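Warum wird eigentlich sortiert?

Drucken | Artikel per E-Mail senden
Geteilt: 250 Mal

Jeder kennt das: In der Schublade liegen Stifte, Radiergummis, alte Münzen und ein paar Schrauben durcheinander. Wer einen bestimmten Stift sucht, muss alles durchwühlen. Liegen die Stifte in einem Fach und die Münzen in einem anderen, geht es schneller. Das nennt man Sortieren. Zu Hause kann man damit anfangen, wann man will. In einer Werkstatt oder in einem Lager gehört es jeden Tag zur Arbeit.

Was bedeutet Sortieren?

Sortieren heißt, Dinge nach einem Merkmal zu trennen. Ein Merkmal ist etwas, worin sich die Dinge unterscheiden: die Farbe, die Größe, die Form oder das Gewicht. Man muss sich vorher auf ein Merkmal einigen. Wenn ein Kind Bausteine nach Farbe sortiert und das andere nach Größe, kommt am Ende ein Durcheinander heraus.

Bei kleinen Teilen ist das nicht immer leicht. Zwei Schrauben können fast gleich aussehen, und doch ist die eine ein kleines Stück länger. Dann hilft es, beide nebeneinander auf eine glatte Fläche zu legen. Für Schrauben gibt es auch Lineale und Schablonen mit Löchern in verschiedenen Größen.

Der Tisch zum Sortieren

Ein Sortierplatz braucht wenig. Man nimmt einen Tisch, ein flaches Tablett und mehrere Kisten. Auf das Tablett kommen die Teile, die noch gemischt sind. In den Kisten sammelt man, was schon getrennt ist. Der Tisch sollte möglichst hell sein, denn auf einer hellen Fläche fallen dunkle Kleinteile sofort auf.

Das Tablett steht am besten in der Mitte und die Kisten daneben. So sind die Wege kurz. Das klingt nach einer Kleinigkeit. Wer aber 1000 Teile einzeln in eine Kiste legt, bewegt den Arm auch 1000 Mal hin und her. Jeder Zentimeter, den man dabei spart, zählt am Ende mit. 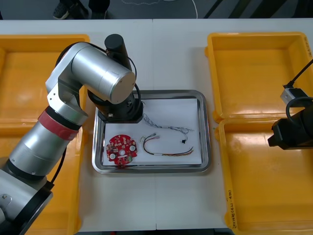
Auch das Material spielt eine Rolle. Kisten aus Kunststoff sind leicht und lassen sich gut auswaschen. Ein Tablett aus Edelstahl rostet kaum und hält es aus, wenn etwas Hartes darauf fällt. Ein hoher Rand sorgt dafür, dass nichts herunterrollt. Ist er zu hoch, kommt man schlecht an die Teile heran. Deshalb sind Tabletts meistens flach und Kisten tiefer.

Wozu die Beschriftung gut ist

Wenn mehrere Kisten die gleiche Farbe haben, kann man sie leicht verwechseln. Dagegen hilft ein dicker Stift. Manche Leute schreiben ein Wort auf die Kiste, andere nur eine Zahl oder einen Buchstaben. Wichtig ist, dass alle am Tisch wissen, was gemeint ist.

Emiko Takeda arbeitet im Teilelager der Firma Simamden. Dort liegen 3000 verschiedene Kleinteile in den Regalen. "Eine Kiste ohne Beschriftung machen wir gar nicht erst voll", sagt sie. "Sonst muss später jemand alles noch einmal ansehen." Neue Kollegen üben bei ihr zuerst mit vier Sorten, danach kommen weitere dazu.

Und wenn man etwas nicht erkennt?

Das kommt oft vor. Dann legt man das Teil erst einmal zur Seite - am besten in eine eigene Kiste für Fragen. Am Ende schaut man sich diese Kiste in Ruhe an oder holt jemanden dazu, der sich auskennt. Schlecht ist es, zu raten. Ein falsches Teil in einer vollen Kiste findet man nur mit viel Mühe wieder.

Probier es selbst aus

Du brauchst ein Tablett, drei Schachteln und eine Handvoll Knöpfe. Lege ein Blatt Papier auf das Tablett und schütte die Knöpfe darauf. Sortiere zuerst nach Farbe. Mische dann alles wieder und sortiere nach der Zahl der Löcher. Bei welchem Merkmal warst du schneller? Kleine Geschwister sollten nur mitmachen, wenn ein Erwachsener dabei ist, weil man Knöpfe verschlucken kann.

Text: Sombat Kaewmanee

4 Kommentare
Zuletzt aktualisiert: April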